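Night walks with a camera in Hullport, where do you go?

Forum: Street & Urban Photography

gravelmoth
In Hullport for 5 nights for work, hotel's up by the old ferry terminal. Brought the small body and one lens, 30mm. Want alleys, wet pavement, neon if theres any left. Free after 9 pm most nights. Where would you go first?

tinroof_kay
Penddale Street, the back side. Not the front, the front is all banks now. Behind the bakery there's a loading dock with one orange sodium light they never swapped out. Go after rain.

oldshutter
Seconding Penddale but that light is gone. They put LEDs in all down that block in February. Looks like a dentist's office.

tinroof_kay
It was there three weeks ago. I shot it.

oldshutter
Which end? The bakery end is LED, I park there.

tinroof_kay
Dock end. Past the dumpsters, around the corner. You can't see it from where you park.

oldshutter
ok will look. Doubtful.

brackenfour
Skip Penddale, take the 107 bus to the last stop and walk back along the canal. Takes an hour and a half if you stop a lot. Best reflections in town, and two footbridges you can brace on if you didn't bring a tripod.

gravelmoth
No tripod. How high are you all pushing ISO? I get nervous past 3200.

brackenfour
6400, don't care. Grain is fine. People worry way too much about noise and then come home with blurry pictures.

mudlark_22
Disagree, 6400 on a small sensor is mush in the shadows and the canal is ALL shadows. Lean on a railing, 1/15, take five of the same thing and keep one.

brackenfour
and then anyone walking through is a smear

mudlark_22
I like the smear

plumbline
Whatever you do eat at Dixit first, they close the kitchen early. Window seats look right down the alley. I got 122 frames out of one cup of coffee there, kept maybe 2. Steam off the laundry vent across the way when it's cold.

gravelmoth
Perfect, that's tomorrow sorted. Is the canal ok alone at night?

brackenfour
Never had trouble. Dog walkers until midnight or so. The streach under the rail bridge is very dark, bring a flashlight.

oldshutter
I wouldn't do it alone with a camera out. Just my opinion.

plumbline
Off topic, tilted horizon: 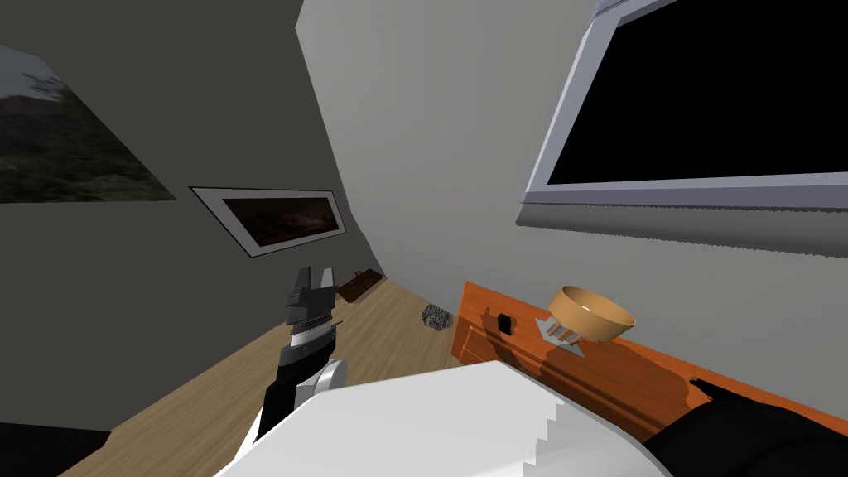

bedroom, orange cabinet, nothing level. render

mudlark_22
Ha, walls and floor all going diagonal. Have my vote. I never tilt on the street tho, always looks like a mistake when I do it.

tinroof_kay
Tilt works in narrow alleys. Try it on the Plodero steps, gravelmoth, the handrail gives you a line to work against.

gravelmoth
Adding Plodero to the list. So Dixit, alley, dock light if it exists, then canal another night. Will post whatever I get.

oldshutter
Drove by. Light's there. Dock end. My bad kay

tinroof_kay
thank you

brackenfour
Still say canal first, forecast has rain tomorow and it'll be dry after that.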